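I have been putting off writing about the Wovavar for most of August, partly because it arrived with a crate I couldn't get through the side door, and partly because I wanted to have used it properly before giving an opinion. Several of you have written to ask whether a small club or a teaching room ought to hire one, so let me set down what I've found while it's fresh.

For anyone who missed the last post, the Wovavar is a hire package put together by a firm called Predska. You get an arm, a gripper, a stand, the control software on its own little computer, and a set of ready-made tabletop tasks to get you started. You can take it for 11 days at a time, or longer if you ask nicely. I had the shorter hire, and I had it in the big tiled room at Jultcombe, where there's space to walk all the way round a table without catching your hip on something.

Setting up took me a morning and then a bit of the afternoon. The printed guide is 56 pages long and I read every one of them, with a pot of tea, the night before. I'm glad I did! The part on fixing the arm to its stand is clear and well drawn. The part on cabling is less so, and there is one page where the numbering on the drawing doesn't match the numbering in the text at all. I rang Predska about it and a very patient person talked me through it, and then told me I was not the first to ring. I do hope they reprint that page.

Once it's bolted down and has gone through its checks (a slow, stately sort of wave, which I got rather fond of) you choose a task from the menu. There are tasks with blocks, tasks with cloths, and one with pegs that I never really got on with. The one I kept coming back to was the tableware task, where bowls and cups are set out on a covered table and the arm has to gather them up. It sounds simple, and to a person it is, but a bowl is an awkward customer for two fingers. There's nothing to hold but the rim, and the rim curves away from you whichever side you come at it from. Cups are a different puzzle again, being narrow, and far too easy to knock over.

I did 129 runs of it in the end, changing the layout as I went. Sometimes I spread everything out, sometimes I bunched it all up at one side, and sometimes I just put things down wherever my hand happened to fall. The cloth is the one Predska sends. I tried a patterned one of my own for an afternoon and went back to theirs by teatime.
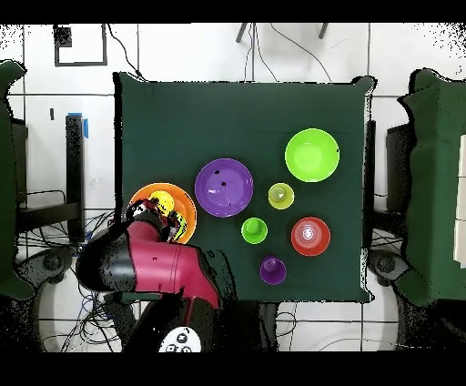 Bowls and cups in the tableware task, with the green cloth down.

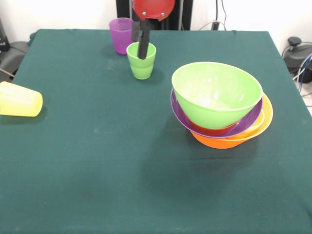

Zdeňka Charvát had the Wovavar before I did, and she wrote to me at some length about it. Her view is that the gripper is the best thing in the box and the software the worst. She found the fingers kind to thin plastic and hardly ever had to adjust the closing force, but she lost two whole evenings to a menu that kept forgetting her saved layouts. She would hire it again, she said, though only if she could bring her own computer to run it. And she asked me to pass on one piece of advice, which is to keep a written note of every layout on paper and never mind what the screen promises.

I'd go along with most of that. I lost saved layouts too, twice, and the second time I said something I shouldn't have. But I'm a bit gentler on the software than she is. The screen where you set the order of the pick-ups is very good indeed, with big plain buttons, and you can drag things about with a finger. If you are teaching people who have never touched an arm before, that screen alone will save you a great deal of explaining.

The gripper, yes, lovely. I'd only say that the finger covers pick up fluff, and you'll want to wipe them more often than the guide suggests. I did mine with a damp cloth at the end of each day.

Now, money. Predska asks for a deposit of 200 pounds on top of the hire, which you get back when the crate goes home with everything in it. Delivery is extra and depends on where you are. I did look at the Doležal kit as well, which costs less to hire, but it comes without a stand and you have to find your own table clamp, and by the time I'd priced up a decent one there wasn't much in it. If you already own a solid bench you may well feel differently – I know some of you have benches you could park a lorry on.

Things I'd ask Predska to change, then: the cabling page, the saved layouts, and the lid of the crate, which needs two people and a bit of bad language. I'd also like a few more cups in the tableware set, as they were what my visitors most wanted to see it try.

I've asked about having it back for a longer stretch once the autumn classes are settled, and they're going to let me know about dates. If anyone has had the peg task working nicely, do please write and tell me how you set the heights.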